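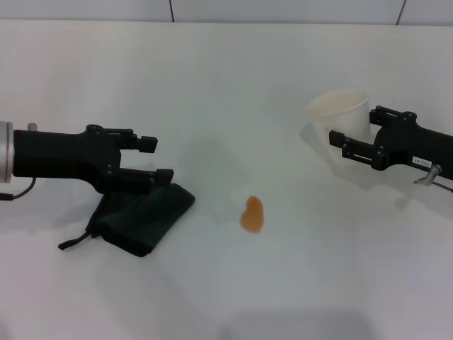

Chapter 4
Keeping Things Cold: Life in the Larder Before the Fridge

What you'll meet in this chapter
Why milk goes off faster in June than in January
Larders, cellars, meat safes and ice houses
Salt, smoke, sugar and vinegar
How the ice trade worked, and who it left out

4.1 A jug of milk in June

I grew up in a house with a larder, a proper one, with a stone shelf on the north side and a tiny window covered in wire mesh. We had a fridge as well, a small humming thing in the kitchen, but my family never quite trusted it with cheese. Cheese went on the stone. So did pies, leftover potatoes, and a bowl of dripping that I was told never to touch and touched quite often. I mention this so that you know where my sympathies lie before we start! I like larders. I think they're clever. But I've also drunk milk that had sat in one through a warm weekend, and I'd not wish that on anybody.

So let's begin with the milk. Suppose you live in Dernside, the market town we've been following since Chapter 1, and it's a hot day in June some time before electricity reached the town. The milk came to the door this morning, still faintly warm from the cow. By teatime it will smell a bit sharp. By tomorrow's breakfast it may well be solid at the top. What do you do with it?

You've got more choices than you might think. You could drink it all now (fine if you have six children). You could scald it, meaning heat it until it's just short of boiling, and buy yourself some more hours. You could stand the jug in a bowl of cold water with a wet cloth over it, the ends of the cloth trailing in the water. Or you could give up on it as milk and turn it into something else, butter or curds or a pudding. Nearly every food we talk about in this chapter comes with a set of choices like that one, and the choice people made depended on money, on the weather, and on how much time the cook had.

4.2 Why food spoils at all

We did the small living things (bacteria, moulds and yeasts) in Chapter 2, so I won't go through them all again. What you need to carry forward is that they like warmth and they like water. Take away the warmth and they slow right down. Take away the water and most of them can't grow. People worked out both of these long before anyone had seen a bacterium, simply by losing a lot of dinners.

Air plays its part too. Butter left out goes rancid because the fat reacts with oxygen, and that happens whether or not anything is growing on it. Light speeds it up, so a good larder was dark. If you ever visit an old house, put your hand flat on the larder shelf and then on the kitchen table. The shelf will nearly always feel colder, even when the air in the two rooms doesn't seem very different. Stone draws the heat out of your hand more quickly than wood does, and it draws the heat out of a warm pie in just the same way. 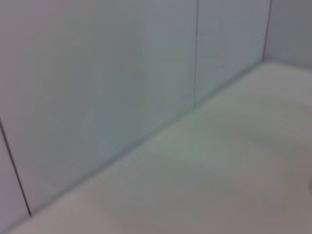 The wet cloth over the jug is my favourite trick of the lot, and we'll try it for ourselves at the end of the chapter. As water dries from the cloth it takes heat with it, and the jug underneath gets cooler. You've felt this on your own skin, stepping out of a swimming pool on a breezy day. It works best in dry air with a bit of a draught, and it hardly works at all on a muggy day, exactly when you'd most like it to. Old household books are full of grumbling on this point.

4.3 Ice, if you could get it

Big houses had another answer. In winter, workers cut ice from a lake or pond, carted it to a brick-lined pit and packed it with straw. If the pit was deep and well drained there might still be ice in it the following summer. We'll look closely at the one on the Tronach estate, partly as its account book has come down to us nearly whole. In one hard winter the book lists 298 cartloads going into the pit. In a mild one a few years later it lists 71, and the cook's notes for that summer are short on sorbets and long on boiled puddings.

I'd like you to keep those two numbers in your head as you read, and to think about who was doing the carting. The account book gives the pay for the horses on one line and the pay for the men on the next, and the horses did rather better out of it than you'd expect.

Further down the hill, in the cottages, ice was something you saw on puddles. People there got by with salt, smoke and the cellar, if they had a cellar. A pig killed in early winter could feed a family for months, but only if the salting was done well, and section 4.5 goes into that in more detail than some of you will enjoy. (Skip the part on brine if you're eating.)

Before you read on

Have a go at these first. Rough notes will do, and there's no need to look anything up.

Write down everything you ate yesterday. Put a mark next to each food that would have kept for a week without a fridge, and a different mark next to anything you aren't sure of.

Find the coolest spot in your home that isn't a fridge or freezer. If you've got a thermometer, leave it there for 30 minutes and write down the reading. Do the same in the warmest room.

Ask the oldest person you know how food was kept cool when they were small. Write their words down as they say them, wandering bits included, and bring your page with you when we get to section 4.6.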